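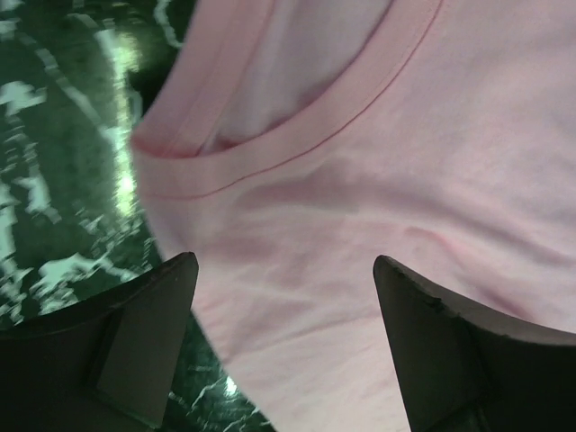
Folding knits and T-shirts: which of the usual advice holds up

Every year or so a new folding method goes around, and every time I try it, and most times I go back to what I was doing. Last August I gave four of the popular ones a fair run on our own laundry. My opinions follow, and you're welcome to ignore them.

Start with the surface
Most guides tell you to fold on the bed. I don't see why. A bed gives under your hands, the blanket drags at the cloth, and you end up smoothing the same sleeve 3 times. A table or counter is better. Wipe it first and let it dry. A slick top has one drawback, light cotton slides around on it, so hold the neckline down with one hand while you pull the hem straight with the other.

The neckline goes first
If a shirt has a band at the neck, get that lying flat before you touch anything else. The front and back curves should sit one above the other with no fold caught where they meet at the shoulder. A crease left there shows when you wear it. A crease across the belly mostly doesn't, or it's gone by lunch.

Don't pull on the band to flatten it. Press it with your palm and work outward. Ribbed bands forgive a little tugging and smooth ones seem to forgive less, though I wouldn't swear to that.

Folding boards
I used the Drovwood board for a month. It makes very even rectangles. It also takes up a shelf, and it was slower than my hands by the second week. If you run a shop, fine. For a family of shirts in 8 different sizes – no.

Filing shirts upright
This one I expected to dislike, and I've kept it, with a condition. It works in a drawer that's nearly full. In a half-empty drawer the whole row slumps over the first time you take something out. The Mudum dividers are supposed to stop that. Mine popped loose whenever the drawer was shut hard, so I use a shoebox lid turned on its side.

Tissue between the folds
Golestani's care leaflet recommends it for pale knits. I tried it on 2 sweaters and left a third without. After a winter in the closet I couldn't tell which was which. Save the tissue for things you're packing in a suitcase.

Sprays
The Nellton wrinkle spray smells nice. Plain water in a spray bottle did the same job on cotton as far as I could see. Either way, try it on an inside seam first if the color is delicate, and let the shirt dry before it goes in a drawer.

Wrinkles you can leave alone
Soft, wide ones across the body of a shirt aren't worth the iron. Smooth them by hand and fold. Sharp ones along a seam are another matter – those get a warm iron from the inside, with the seam laid open if it will open.

And if the label says 100 percent cotton, expect it to crease again whatever you do.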